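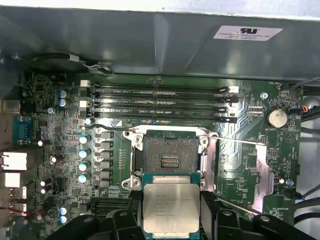

Protokoll der Werkstattbesprechung, Januar

Ort: Werkraum im Erdgeschoss, Standort Hostley
Beginn: 16:30 Uhr
Leitung: Nazma Jayawardena
Protokoll: Rezaul Patwary
Entschuldigt: niemand

1. Protokoll der letzten Sitzung

Das Protokoll wurde ohne Änderungen angenommen. Der offene Punkt zur Beleuchtung an Tisch 2 ist erledigt, die neue Lampe hängt.

2. Stand der Aufrüstung

Die Rechner aus der Lieferung Skenddale werden weiter zerlegt, geprüft und neu bestückt. Insgesamt sind es 324 Geräte. Bei 22 davon ist der Prozessortausch noch offen. Rezaul Patwary berichtet, dass die Arbeit am Sockel den größten Teil der Zeit kostet, vor allem das Reinigen der Prozessordeckel von alter Wärmeleitpaste.

3. Ablauf beim Einsetzen der Prozessoren

Es gab zwei Fälle mit verbogenen Kontakten. Der Ablauf wird deshalb für alle Tische einheitlich festgelegt:

- Speicherriegel vor dem Prozessortausch herausnehmen. Alle vier Steckplätze bleiben leer, bis der Sockel wieder geschlossen ist.
- Beide Hebel am Sockel ganz öffnen und den Halterahmen aufklappen.
- Kontaktfeld mit der Lupe prüfen. Bei Auffälligkeiten das Gerät zur Seite stellen und einen Zettel anbringen, nichts selbst zurückbiegen.
- Prozessor nur an den Rändern fassen, die Metallseite zeigt nach oben.
- Gerade absetzen, nicht schieben und nicht drücken. Danach Rahmen und Hebel schließen.

Diskutiert wurde, ob die Platine dafür ausgebaut werden soll. Nazma Jayawardena ist dagegen, der Platz im offenen Gehäuse reicht aus. Die Kabel der Lüfter sollen vorher am Blech entlang gelegt werden, damit sie nicht über den Sockel fallen. Beschluss: Die Platine bleibt im Gehäuse.

4. Aufkleber und Kennzeichnung

Prüfaufkleber auf den Gehäuseblechen werden nicht entfernt und nicht überklebt. Unsere Inventarnummer kommt außen auf die Rückwand. Bei einigen Geräten wurde sie innen angebracht, das wird beim nächsten Öffnen korrigiert.

5. Material

Wärmeleitpaste und fusselfreie Tücher sind fast aufgebraucht. Das Angebot von Chowdhury liegt bei 744 Euro und enthält auch Antistatikbeutel. Storkodari ist günstiger, kann aber erst im März liefern. Beschluss: Bestellung bei Chowdhury. Vom Jahresbudget für Verbrauchsmaterial sind danach noch rund 3.000 Euro übrig.

6. Verschiedenes

Die ausgebauten Prozessoren kommen einzeln in die Schalen im Regal, nicht mehr gesammelt in den Karton. Die Erdungsbänder bleiben an den Tischen. Der Schlüssel zum Lager hängt wieder am Brett neben der Tür.

Aufgaben

Jayawardena: Bestellung auslösen, Ablauf aus Punkt 3 an den Tischen aushängen
Patwary: offene Geräte mit Zetteln versehen, Inventarnummern nachtragen

Ende: 17:40 Uhr
Nächste Besprechung: im Februar, gleicher Ort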